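Section 4. Setting Out and Nesting the Dishes on a Small Desk 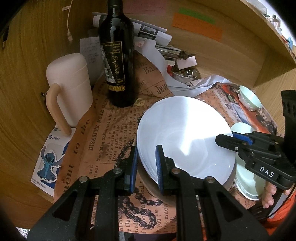

This section is for users who keep the dish set on a writing desk or in a narrow nook, and not on a dining table. Please read the full section one time before you start. The work needs 12 minutes when the desk is already clear, and longer when it is not.

The set can be one white round bowl with some smaller colored dishes, or any similar mix. The steps are the same for the Illholm and the Fillham sets. If your set is from the Amau series, see also the note after step 6.

4.1 Before you start

1. Take away pens, letters and loose cables from the part of the desk where the dishes will stand. A cable under a dish makes it rock.

2. Wipe the wood with a dry cloth. If you use a damp cloth, let the wood dry fully before you put the paper on it.

3. Cover the desk surface with paper. Old newspaper is good, and printed decorative paper in the newspaper style is also good. Lay it flat and press the folds with your hand. The direction of the lettering is not important.

Note: Fresh newspaper can leave ink on a pale dish. Rub the paper with your finger first. If the finger becomes gray, choose another paper.

Caution: Do not put a candle or any hot object on the paper.

4.2 Placing the dishes

4. Choose the place for the large bowl first. Put it a little away from the front edge of the desk, so that a sleeve does not catch it. Leave 2 inches free on each side for the fingers.

5. If you use a base or a saucer under the bowl, put the base down alone and check that it does not move. Then lower the bowl on it with two hands. Turn the bowl slowly a quarter turn to the left and back. It should turn without a scraping sound. If you hear scraping, lift the bowl and look for sand or crumbs.

6. Place the smaller dishes next to the bowl. Small dishes may stand close to each other, but the rims should not press together. An oval dish needs more room than you expect, so place it before the small round ones.

Note for Amau users: the small bowls of this series have a thin rim. Do not lean one small bowl on another for more than a short time. When you must lean it, put a folded piece of paper between them.

4.3 Lifting and moving

7. To lift a bowl, hold it from two opposite sides, below the rim. Do not lift it by one side of the rim only. This is the most usual cause of chips in the letters we receive.

8. A glossy inside surface is slippery when there is soap on it. Rinse and dry the bowl before you carry it to the desk.

9. When you move the whole group to another place, move the small dishes first and the large bowl last. Do not pull the paper with the dishes still on it.

Caution: Do not carry the bowl and its base together as one piece. They are not joined, and the base can fall.

4.4 Nesting for storage

10. Sort the dishes by size on the desk. Put the widest one at the bottom, and the oval dishes in a separate pile.

11. Put one sheet of soft paper between each two dishes. Kitchen paper is enough.

12. Stop when the pile is as high as your hand is long. A higher pile can lean, and in a narrow nook it may touch the wall or the shelf.

4.5 If something is not right

The bowl rocks on the paper: look for a fold under it. If the paper is flat, try the bowl on bare wood. When it still rocks, the foot is uneven, and you can write to us for a replacement.

Two dishes are stuck together: do not use a knife. Put cold water in the upper dish and stand the lower one in warm water for some minutes, then turn gently.

Gray lines on the inside: these are usually marks from spoons. Use baking soda with a little water, and rub with a soft cloth in small circles.

For replacement dishes, write to Fraser Ogilvie at the Rafferty parts desk. Give the name of the series and the part number. The part number for the round base is 1,572, and the felt pads that can be glued under it are part 22. Orders that arrive in June are sent in the following month.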